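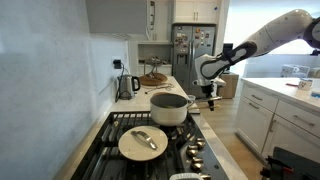 Pan on the gas, something green in it.

I've gone off recipes that tell me how long supper takes. Fourteen minutes, they say, and I've barely peeled the onion!

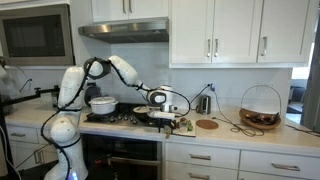 Nathalie Van Acker wrote in that the times are fine and I'm just slow with a knife. Fair enough, but I bet most of us in Lirkelville are slow, and we're the ones buying the books.

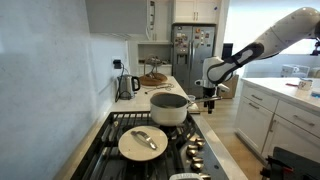 Photo: Hamisi Shirima / Hollis

My gran's notebook only said "till it's done", and I learnt to look and sniff (and burn a few things, mind).
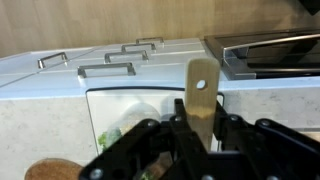 So should cookbooks drop timings altogether? I'd keep them for baking and leave the rest of us to poke the potatoes and see.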